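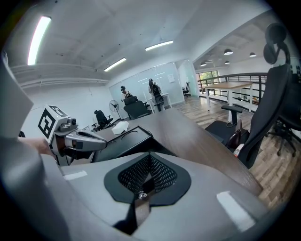 Figura 1 – Interior do escritório.

Preparar-se para a espirometria: a reescrita de um folheto para pacientes

Relatório final da disciplina Projeto Integrador em Comunicação e Saúde
Equipe: Kiran Bhardwaj, Brayan Huanca e Pramila Sandhu
Orientação: Vaida Šimkus

Resumo

O projeto reescreveu, com a participação dos próprios pacientes, o folheto de preparo para a espirometria usado na Clínica Zilline, no bairro Wivell. Partimos de uma folha única, em letra miúda, que vinha sendo fotocopiada havia tempo suficiente para a margem esquerda ter começado a sumir. Entrevistamos 42 pessoas na sala de espera, fizemos versões sucessivas do texto e imprimimos 200 exemplares da versão final. Apresentamos aqui o caminho, os resultados e as muitas coisas que gostaríamos de ter sabido em março, quando tudo começou.

1. De onde veio a ideia

A Pramila acompanhou a avó a uma espirometria e as duas voltaram para casa sem o exame. A avó tinha usado a bombinha de manhã, como fazia todo dia, e o pedido médico era para o exame sem a medicação. O folheto dizia "suspender broncodilatadores conforme orientação", e em casa a palavra broncodilatador simplesmente não existia: existia a bombinha azul. Foi essa história, contada na primeira reunião da equipe, que decidiu o tema. A gente tinha uma lista enorme de possibilidades (o Brayan defendia com paixão um projeto sobre as telas de senha dos laboratórios!) e largou tudo por causa de uma palavra.

Procuramos a clínica por e-mail e fomos recebidos pelo enfermeiro Jacobus Coetzee, responsável pela sala de função pulmonar. Ele nos mostrou a pasta onde ficam anotados os exames remarcados e topou a parceria ali mesmo, em pé no corredor.

2. O exame, em poucas linhas

A espirometria mede quanto ar a pessoa consegue soprar e com que velocidade. O paciente usa um clipe no nariz, enche bem o peito e sopra com toda a força num bocal, continuando até o técnico mandar parar. A manobra é repetida várias vezes, porque os sopros precisam ser parecidos entre si para o resultado valer. Muitas vezes o paciente recebe um broncodilatador, espera um pouco e sopra de novo, para comparar.

É um exame que depende imensamente de quem o faz. Não basta ficar parado dentro de uma máquina. O preparo entra nessa conta: refeição pesada, cigarro, exercício intenso, roupa apertada e remédio inalatório usado fora do combinado podem atrapalhar ou mudar a leitura. E há situações, como uma cirurgia recente ou uma dor no peito, em que o paciente deve avisar antes, para que o médico decida se o exame pode ser feito.

3. O folheto antigo

Lemos o folheto em voz alta, os três, cada um numa cadeira diferente, e marcamos com caneta tudo o que fazia alguém tropeçar. Os problemas mais fortes:

A lista de medicamentos vinha em ordem alfabética por princípio ativo. Quem toma o remédio conhece a marca, a cor do frasco ou a hora de usar.

O telefone da clínica estava no rodapé, justamente a parte que a fotocópia comia.

O texto misturava o que fazer na véspera, o que fazer no dia e o que levar, sem separação.

Não havia uma única frase explicando como é o exame. Três dos nossos primeiros entrevistados achavam que haveria agulha.

Kiran passou o texto todo para uma planilha, frase por frase, com uma coluna chamada "quem disse isso?". Foi ótimo para descobrir que algumas frases tinham perdido o dono. Uma delas mandava trazer "o cartão", e nem a recepção sabia mais que cartão era.

4. Como trabalhamos

As entrevistas foram curtas e aconteceram na sala de espera, sempre antes do exame, com autorização da clínica e de cada participante. Não anotamos nome nem diagnóstico. Mostrávamos o folheto, deixávamos a pessoa ler no ritmo dela e pedíamos que nos contasse, com as próprias palavras, o que faria no dia anterior. Essa técnica de pedir para a pessoa explicar de volta é simples e funciona maravilhosamente: em vez de perguntar "entendeu?" (todo mundo diz que sim), a gente ouve o que ficou.

Depois de cada rodada, voltávamos para a mesa e reescrevíamos. A professora Vaida insistiu em que mudássemos pouca coisa por vez, para saber qual mudança tinha ajudado. Confesso, como redator desta parte (Brayan), que desobedecemos na segunda rodada, trocamos título, letra e ordem de uma vez, e depois não conseguimos dizer o que tinha melhorado a leitura.

Toda informação clínica foi revisada por Jacobus Coetzee e pela médica responsável pelo setor antes de chegar a qualquer paciente. Quando havia dúvida entre ser breve e ser exato, a decisão era deles.

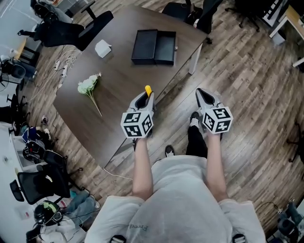
A diagramação foi feita por Kiran com a fonte Zurnska, que tem um "a" bem aberto e um número um que não se confunde com a letra L. Testamos também a Mathur, mais elegante, mas os leitores mais velhos reclamaram dos traços finos. Escolhemos papel fosco, já que a luz da sala de espera refletia no brilhante, e deixamos um espaço em branco generoso para anotações à mão. Esse espaço virou a parte preferida da equipe de enfermagem!

5. A versão final

O novo folheto é uma folha dobrada ao meio. Na capa ficam o nome do exame, a data, a hora e o telefone, tudo em letra grande. Dentro, à esquerda, a véspera; à direita, o dia do exame. No verso, um texto de 66 palavras conta como é a espirometria, e vale reproduzir o trecho que mais nos deu trabalho:

"Você vai soprar com força em um bocal. Não tem agulha. O técnico vai ajudar você e pedir para repetir o sopro. Se ficar tonto ou cansado, avise: dá para descansar entre um sopro e outro."

Para os remédios, desistimos da lista geral. No lugar dela há linhas em branco, que a recepção preenche com a pessoa na hora do agendamento, seguindo o pedido médico: o nome pelo qual o paciente chama o remédio e, ao lado, se deve usar normalmente ou parar, e a partir de quando. Embaixo, em negrito: "Não pare nenhum remédio por conta própria. Se sentir falta de ar, use seu remédio e ligue para nós." A segunda frase foi pedida por uma paciente com asma, que nos contou o medo que sentia de passar a noite sem a bombinha. Nenhum de nós tinha pensado nisso.

6. O que observamos

Os exemplares foram distribuídos pela recepção e acabaram antes do previsto. Durante 7 dias acompanhamos o movimento do balcão e conversamos com quem entregava o material. A recepção relatou menos ligações com a pergunta "posso tomar café?" (o folheto agora responde que uma refeição leve é permitida) e mais ligações sobre remédios, o que a princípio nos deixou desanimados. Jacobus viu pelo outro lado: eram pessoas que antes viriam com a dúvida e seriam remarcadas, e agora ligavam a tempo.

Não podemos afirmar que as remarcações caíram por causa do folheto. O período foi curto, a clínica trocou o sistema de agendamento no meio do caminho e a pasta de remarcações nem sempre registra o motivo. Deixamos pronta uma ficha simples para que o motivo passe a ser anotado.

7. Dificuldades

Preencher as linhas dos remédios leva tempo, e em manhã cheia a fila cresce. Sugerimos que o preenchimento comece pelo telefone, na confirmação, mas isso ainda não foi testado.

Tivemos poucos participantes com dificuldade de leitura, e sabemos que vários dos que recusaram a entrevista dizendo "esqueci os óculos" talvez fossem exatamente quem mais precisávamos ouvir. Um áudio curto, enviado por mensagem, seria um belo complemento. A Pramila já gravou um piloto na cozinha de casa, com panela de pressão ao fundo, e está procurando um lugar mais silencioso.

Também faltou uma versão em espanhol. O Brayan traduziu o texto, mas não houve tempo para a revisão clínica, e por isso ela não foi distribuída.

8. Próximos passos

A clínica pediu o arquivo editável e quer adaptar o modelo para o teste de caminhada, que tem outro preparo e outras dúvidas (o sapato, por exemplo, rende uma conversa inteira). A equipe vai continuar no semestre que vem, agora com a ficha de motivos em uso e, esperamos, com mais entrevistas à tarde, quando o público da sala é bem diferente do da manhã.

Agradecimentos

À professora Vaida Šimkus, pela paciência com as nossas planilhas. A Jacobus Coetzee e a toda a recepção da Clínica Zilline. Às pessoas que leram nossos rascunhos enquanto esperavam para soprar, riscaram palavras sem dó e nos devolveram o papel muito melhor. E à avó da Pramila, que refez o exame e guardou o folheto novo na porta da geladeira.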